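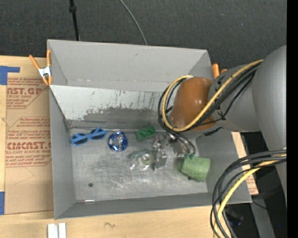 写真:Praltcombe 編集部

ホーム | 絵本・知育 | 音のおもちゃ | 保護者の方へ | カート

2020/11/13 Praltcombe 商品担当

Clillitz おとカード 基本セット(1歳半〜4歳ごろ)

再入荷しました。8月に一度なくなって、お待たせしていた分です。今回は前より多めに入れてますが、年内の追加はたぶん無し。

どんなもの?
聞いて、まねして、カードを選ぶ。それだけの教材です。文字は使いません。雨の音、戸を閉める音、やかんの音、犬、踏切など、家や近所で耳にする音が中心。楽器の音は少なめ(楽器は別売の「がっきセット」のほう)。

セット内容
・絵カード 84枚(厚紙、角丸)
・音源CD 1枚
・保護者用の小冊子 29ページ
・収納箱
ダウンロード版の音源は小冊子の最後のページに番号あり。CDプレーヤーのないお宅はそちらでどうぞ。番号はなくすと再発行に時間かかります、写真にとっておくと安心。

使い方
1回5分まで。長くやらない。まず音だけ聞かせて、少し待って、カードを2枚ならべる。指さしでも、声でも、首をふるだけでもよし。まちがえても直さず、もう一度音を流してあげてくださいい。飽きたらその日はおしまい、箱にしまう。小冊子には月齢べつの進め方が載ってますが、順番どおりでなくて大丈夫です。

うちの店でよく聞かれるのは「兄弟で使えるか」。使えます。上の子が音を口でまねて、下の子がカードを取る、という遊び方が小冊子の後半に。3歳をすぎると音を2つ続けて流して順番に並べる遊びもできます。こっちのほうが大人もけっこう難しい。踏切と目覚まし時計、似てる。

旧版とのちがい
旧版(箱が黄色いもの)は74枚でした、と書いてあるサイトがありますが旧版は50枚です。新版で34枚ふえました。増えたのは主に台所の音と乗り物。カードの大きさは同じなので、旧版と混ぜて使えます。ただし裏の番号は振り直しになっているので、旧版のCDと新版カードの組み合わせだと番号が合いません。お問い合わせ多いのでご注意。

サイズ・その他
カード:はがきよりひとまわり小さい
対象:1歳半から(必ず大人といっしょに)
発行:Clillitz
編集協力:Zirkthorpe 幼児ことば研究室
表面はつや消し加工。水ぶきはかたく絞った布で。なめたり噛んだりする時期のお子さんは、端がふやけます。カード単品のバラ売りは無し、10枚単位の補充パックならお取り寄せできます(2週間みてください)。

あわせて
Pruitt の布絵本「どこのおと」と内容が少しかさなります。両方買う必要は、正直あまりないかと。1歳前後なら布絵本から、2歳すぎてるならこちらから。がっきセットは3歳以降がおすすめ、音が似ているものが多いので小さい子には早いです。

お届け
在庫ありは翌営業日に発送。ラッピングは無料、注文画面の備考に「包装」と書いてください。のしは紅白のみ。CDを開封したあとの返品はお受けできません。カードの欠け・重複は到着後にご連絡いただければ交換します、番号をひかえておいてもらえると早いです。

店頭の見本は1セットのみ。手にとって見られますが、音は混んでいる時間はお断りすることがあります。電話での取り置きも可、3日まで。

よくある質問
Q 英語版はありますか → ないです。音だけなので小冊子以外はそのまま使えます。
Q 何歳で卒業? → とくに決まりなし。年長さんでも神経衰弱で使っているお宅あり。
Q 音が大きすぎる/小さい → 踏切と掃除機の音がやや大きめに入ってます。最初は音量をしぼってから。

メールマガジン登録受付中。新入荷と再入荷のお知らせを月2回お送りします。配信停止はいつでも可能です。
当サイトではクッキーを使用しています。閲覧を続けることで使用に同意したものとみなされます。[同意する]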